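Home | Forums | Small Spaces | Share Houses and Student Rooms | Search | Log in

Thread: Little fridge in a shared bunk room, keep it or move it on?

araceli_x
Hi all, long-time reader and finally brave enough to post! I'm helping my nephew sort out his room at Grumdale before the next lot of housemates come in, and the mini fridge has become a family argument. It came with the room. I've had the door open and given it a good going over with bicarb and warm water, and I rather like it, but his mum reckons it should go and the floor space would be better used for shoes and bags. 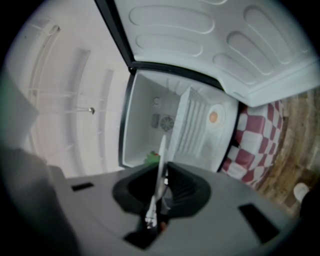 The bar fridge with the door open, fan grille at the back.

My worry is that ribbed panel inside. Does it slide out for cleaning, or will I break something if I pull?

ksawery_s
Don't pull! Ring whoever made it first, or look up the manual if there's a model number on the back. I snapped a clip on mine and paid 70 dollars for a bit of plastic, which still makes me cross (my own fault, mind you). As for keeping it, yes, absolutely. Cold milk at 11 at night without walking down to the shared kitchen is worth a lot to a student.

Abundio T
I'll have to disagree with Ksawery there, in the friendliest way. We had one in our bunk room and the hum drove my brother up the wall. I'd sell it and put the money towards a decent set of drawers. What else is in the room, Araceli? Hard to say without knowing how tight it is.

araceli_x
Fair question, love. There's the bed with the checked cover, a grey desk along one side, and the black office chair, which collects everything anyone puts down. 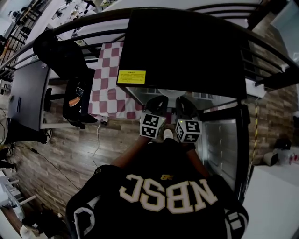 Bed end of the room, desk and office chair on the left.

ksawery_s
Oh, that's a cheerful cover! I'd get that black shoe and its friends into a flat box, and then you might not need the fridge's spot at all.

Abundio T
Clear the chair first, I say. And do read that yellow label before you shift any furniture about. I still vote drawers.

araceli_x
Will do, both of you. The fridge stays until April and then his mum can have her say.

Comments (2)

Kári B: Leave the door propped open for a day after washing it, it helps with the smell.

higinio_v: Team fridge here. We kept ours for the whole of uni and I was sad to see it go.

Related threads
Flat boxes for under a low bed
Skitell drawers, worth the money?
Quiet fridges for light sleepers
Desk too deep for the room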